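The Trosik T3 is a two-arm bench unit for light domestic and shop-floor handling: folding, sorting, racking, packing and putting away. It is supplied by Votico to laundries, care homes, repair shops and training kitchens. Customers often ask how much of this work a machine can now be trusted with, and this page sets out our present position alongside the equipment itself.

## What the T3 is intended for

The unit works at a fixed table. It doesn't travel between rooms, climb steps or open doors. Items are brought to it by a member of staff and taken away by a member of staff, and the table must be kept within reach of both arms. Within those limits it will carry out any task from the released list without supervision at the bench, provided that someone remains in the building.

Tasks are released one at a time. Each is tested at our Prostatstead workshop for 300 consecutive attempts, using items borrowed from customers and not bought new for the purpose. Worn towels behave differently from new ones, and a cloth bag that has been through a commercial wash will rarely lie flat.

## Released tasks

- Folding hand towels, tea towels and pillowcases
- Sorting cutlery into a divided tray
- Placing plates and saucers in an open rack
- Packing boxed spare parts into a carton of known size
- Wiping a clear table surface with a held cloth

## Tasks on trial

The following may be switched on by arrangement, and a member of staff should stay at the bench while they run.

- Opening and closing soft pouches and small bags
- Pairing socks
- Threading a drawstring
- Loading an open rack with items of mixed height

Soft goods remain the harder part of the work. A plate has one shape, and the arms need only find its edge. A pouch has a flap, a lining and perhaps a strap, and any of these may be folded under when it arrives. The T3 can usually pick a pouch up. Opening it cleanly, with the lining left where it should be, is a task we haven't yet released, and we do not expect to do so before December.

## Tasks not offered

We do not offer ironing, food preparation with blades, the handling of glassware thinner than a standard tumbler, or any task involving contact with a person. Requests for these are recorded but no date is given. Ewan Rankin, who heads customer assessment, is willing to discuss work that falls between the lists — a good many enquiries do.

## Specification

| Item | Detail |
|---|---|
| Arms | Two, bench-mounted |
| Grippers | Parallel jaw, one per arm |
| Maximum load per arm | 3 kg |
| Table | Supplied by the customer, or by us at extra cost |
| Power | Single standard socket |
| Training of staff | 5 hours, on site |
| Warranty | Two years, parts and labour |

The jaw pads are a wearing part and should be inspected at the start of each shift. Replacement pads are sold in pairs. Please do not trim or glue pads that have begun to lift, as the grip setting is adjusted to their full thickness.

## Installation

An assessor will visit before any order is accepted. The visit takes a morning and carries no charge within the Prostatstead delivery area. The assessor will need to see the task being done by the person who normally does it, at the normal speed, and will ask to take away a small number of the items concerned. These are returned with the unit.

Lighting matters more than floor space. A table beneath a window may need a blind, and strip lighting that flickers should be replaced before the installation date. Biljana Janevski's team can advise on both, and on the placing of the stop button, which must be reachable from either side of the table.

## How new tasks are prepared

Every task begins with people. Operators carry it out by hand, using handheld grippers in place of their fingers, until the order of movements is settled. Only then is it passed to the arms. The present collection holds 2,813 completed demonstrations across all tasks, released and on trial. Živko Radonjić reviews each one and removes any in which the operator has used a knack that the arms could not copy.

Customers may send their own staff to take part. The Dervishi laundry group did so for pillowcases, and the fold now used as standard is the one its staff preferred.

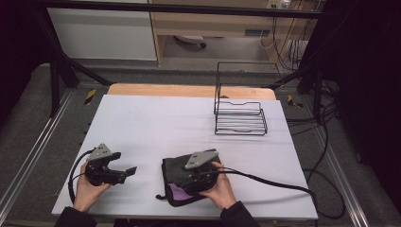 **Can a machine take over a whole household chore yet?**

Parts of one, at a table, with the items brought to it. Carrying the basket, deciding what needs washing and putting things back in the right cupboard are still done by people, and we would advise against buying any unit on the expectation that this will change within its warranty period.

## Service and returns

Faults should be reported to the service desk, with the task name and the message shown on the control panel. A unit that fails on a released task is attended on site. A unit that fails on a trial task is reviewed remotely first, and the task may be withdrawn from that site while the cause is found.

If the T3 doesn't suit the work, it may be returned within the first three months. Installation is not refunded. Returned units are stripped, fitted with new pads and cables, and offered again as refurbished stock with a one-year warranty.

## Enquiries

Assessment visits are booked through Senad Kos at the Votico sales office. Please state the task, the items involved and the number of staff who currently do it. Questions on the trial list should be addressed to Stavros Nikolaidis.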